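The Zellen cell - build gallery, part two

Last updated September 27, 2022

Zellen is the name of the robot cell we have been putting together in the shared workshop at Prundbridge. The aim is a bench that can take an old desktop computer apart and put some of it back together, with an arm doing the handling and printed fixtures holding the small parts. It has been a spare-time job since April, and most of that time has gone on brackets, cables and reprinting things that were a millimetre out.

Part one of the gallery covers the frame and the wiring. These pages are about the bench once there was something on it to work with. Captions are short. If you want the part files or the cutting list, they are on the downloads page, and the notes under the pictures say which revision is meant.

The bench and the computer

The top is slotted aluminium profile laid side by side. We looked at a plain board with threaded inserts, which would have been cheaper, but we move things too often. With slots you loosen two bolts, slide the part along and tighten up again. The downside is that anything small you drop goes straight into a groove. A magnet on a stick helps with screws and is no use at all with plastic clips.

For practice we use a black desktop tower with the side panel off, laid flat so that everything inside faces up. Old office machines suit this well. The drives are held with coloured plastic clips, the memory sits in the open, and you can buy another one for very little when the first wears out. The fixture plate is 3D-printed and goes hard up against the tower, so that the distance between the two stays the same when the pair is shifted along the bench. 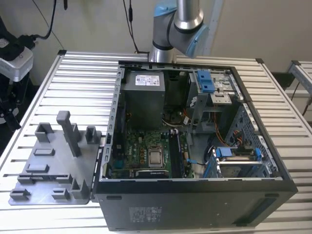 The fixture plate

The plate is called Gentile in the files, after a folder name that stuck. It is the fifth version, if you count the one that warped. Printed in grey, with a tall post near the middle and a set of sockets, blocks and clips spread around it for holding parts. There is a long slotted rail on it too.

Things we learned while making it:

Leave more clearance than you think. Our first sockets were a good fit by hand and far too tight for the arm, which does not wiggle a part the way a person does.

Put a lead-in on every edge. A small chamfer round the top of a slot did more for us than a week of adjusting positions in the software.

Print the tall features as part of the plate if the printer is big enough. Glued posts came off.

Use the same grey for the whole plate. Mixed colours gave us trouble when we tried finding the slots with a camera.

The longest print took 66 hours and was left running over a holiday weekend. The total for filament, including the failures, came to 97 pounds. We did not keep a proper record of the electricity.

The gripper

A two-finger gripper would have been simpler and we did start with one. It was fine for drives and hopeless for anything thin. The one on the arm now has several black fingers made up of linkages, held together with hex-socket screws. They work loose if you ignore them, so going round with a key is part of setting up. Do it before switching on, with the arm parked. Threadlock is fine on the fixed joints, but keep it away from anything that has to pivot.

Approaching the plate is the slow part. The fingers have to come in between the raised features without touching them, and the view from the wrist is narrow. We run this at a crawl, with the stop button within reach of whoever is at the bench.
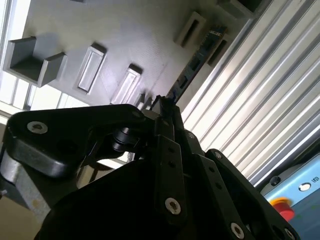 Wrist view of the gripper at the grey panel, slots and U-shaped bracket to the left, circuit board strip to the right. Red stop button in the bottom corner.

Still to do

Cable routing. There is a cable hanging on nearly every side of the bench and they need clipping to the uprights.

A lid for the grooves nearest the plate, for the reason given above.

A cycle counter. We would like to run 1000 pick-and-place moves without a fault before trying anything harder, and at present we are keeping score on paper.

A second plate, working name Claltenow, for laptop parts. Drawn but not printed.

Part three will go up when the second plate is on the bench.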